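Gondal GC-7 cable dress kit for small arms, seven months in

Bought two of these for the two-arm cell in bay 3 at Casine. Paid 170 each, plus freight. Short version: good kit, lousy instructions, buy spare clips. Long version below, typed between jobs so forgive the spelling.

Why we needed it. Original harness was zip ties and hope. Every time the left arm went to full reach the loom dragged over the shoulder and pulled on the wrist plug. Tariq Jafri looks after the night shift and he was reseating that plug twice a week. Sometimes more. By June we'd had enough and I ordered the Gondal stuff through Premedham. Came quick.

What's in the box
Length of corrugated conduit, split type. Clips, big and small. Two strain relief blocks. Bag of screws, mixed, not labelled. One folded sheet with drawings the size of a stamp. No hex key, bring your own.

Fitting it
Allow a morning for the first arm. Second one took me under two hours becuase I knew what the drawings meant by then.

Power off, arm parked low, wrist supported. I used a foam block. Mark both ends of every wire before you pull anything, tape is fine. Pull the old loom out from the wrist end. Feed the new conduit starting at the base, go round the OUTSIDE of the shoulder, then up the link. Sheet shows it going inside. Don't. Inside route pinches at full fold and you'll be doing it again. Leave a loop at the shoulder, a fist's worth, then clip. Then jog each joint slowly by hand through its whole travel before the last clips go on. If the conduit goes tight anywhere, stop and give it more slack.

Yulan Gu did the right arm differently, thinner cable along the top of the link and no full conduit, just the kit's small clips. Said the big tube was overkill for what that wrist carries. Fair enough. Hers has been no trouble either, and it's a lot quicker to get at when something needs swapping.

What broke
Small clips. Three snapped in the first month, all at the elbow, all the same spot at the hinge. Premedham sent replacements free but it took a fortnight. The Zimeck ones fit the same hole and are a bit tougher, colour's ugly, who cares. Strain relief blocks are excellent, no complaints at all. Screws are soft, so use a proper driver and don't lean on it.

Conduit itself still flexes fine after 3217 cycles on the counter since I last zeroed it. No whitening, no cracks. The old stuff was shot by 800.

Looking after it
Weekly job for us now, ten minutes with the arms parked. Run a hand along the conduit, feel for flat spots. Check the clips at the elbow. Tug the wrist plug gently. Wipe the base plates so grit doesn't get into the split. Mudassar Gilani wrote it up on a card and stuck it to the cabinet, which is the only reason it gets done.
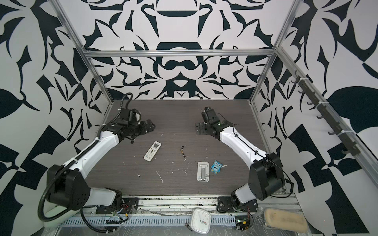 The kit does nothing for the wiring at the bottom, and I knocked a point off for that. You get the arm neat and then it all comes out at the base and you're on your own. On our left arm the conduit loops round the shoulder and up to the wrist nicely, and down by the base there's still coloured wires and little connectors dangling loose. Same sort of story on the right, circuit board sitting below the base with its wiring. Casine bought the tray seperately. A base end cover and a few metres of sleeve in the box would fix it and can't cost much. I've told Premedham, they said they'd pass it on to Gondal.

Other gripes. Split conduit opens up if you bend it too tight near the block, so put a clip closer than the sheet says. No grey option, black only. And the mixed bag of screws, come on, two bags would do it.

Would I buy again? Yes, for any arm that carries more than one cable to the wrist. For a light one do what Yulan did and just get the small clips and a bag of spares.

Four out of five. Jawad Kazmi wants a set for bay 5 so I'll be doing this again shortly, will add a note if the newer clips are any better.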